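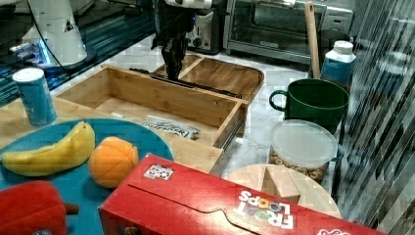

A plush banana and an orange toy fruit on a teal plate, next to an open drawer.

Progress report to the Drevura Fund, October 22, 2023
Clondodcombe Power Users' Forum
Prepared by Sutrisno Pasaribu

We've had a great quarter, and I'm glad to be able to put most of it on paper! When you funded us in July, households on the east side had no agreed way of raising complaints about power cuts and prepaid meters. They do now. The complaints desk opened at the Triantafyllou hall and has logged 40 cases, mostly meter faults and cuts that came without notice. The utility has answered 14 of them in writing.

Relations with the utility are much better than they were before the summer protest at the Nunuvden depot. Its managers have met us 3 times, and at the last meeting they agreed to post planned cuts at least 10 days ahead. That was our main request, and people clapped when I read the letter out.

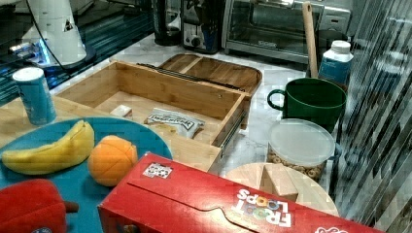 The posting has been patchy so far. Two streets behind the depot had a cut with no notice, and we have asked for an explanation. Replies on billing cases are slow too, and I would like to raise that with the regional office directly.

Spending is on track, with nearly half the grant still in hand. Printing cost more than planned and travel cost less. Next we want to train more residents to run the desk in the evenings, and several have already signed up. The updated case log will come to you with the next claim.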